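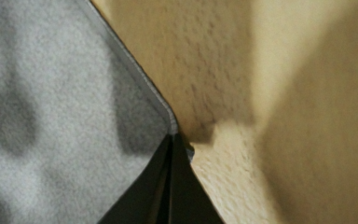 The first thing I learned at Vakex is that you can spend a whole morning teaching a machine about fabric and never touch a thread. I'd come out to Bastdale in July expecting a big room full of robot arms folding towels (I had even dressed for a warehouse!), and what I got was a desk, a very good chair and a program called Drukeck.

Drukeck makes pretend places. You give it soft stuff and hard stuff, it drops them together, and then you steer a simulated arm through the mess while it records every move you make. One try from start to finish is an episode, and the arm's learning system wants lots of them. My quota for the day was 40. The regulars do 100 before they go home and still seem cheerful.

The close-up views are the ones that got me. Gray fabric with a fuzzy, felt-like nap and a bound edge, a bumpy beige surface next to it, something black and folded wedged in where the two meet. When you're that near, all sense of size goes out the window. I kept tilting my head at the monitor like a confused dog, trying to work out which way was up, and then remembered that the arm has to work that out too, with no neck to tilt.

So why bother rendering all that fuzz? I asked, and got a long and happy answer. Edges are where cloth gets grabbed, and a system that has only met clean, flat colors tends to go to pieces when it meets a hem with a shadow lying next to it. So every setup gets shuffled 200 ways, with new light, new textures and a new camera angle, and the same recorded move gets played back through each one.

My own moves were terrible, by the way. I pinched air. I dragged when I should have lifted. I threw out 2 episodes in a row for bumping the table, then found out we keep the bumps, tagged as failures, and had to go fish them back out of the trash folder. The Tiedemann gripper, a real one, sits in the next building waiting for all of this, and I wasn't allowed anywhere near it until I'd finished my quota. I got there a little after four, with a sore thumb.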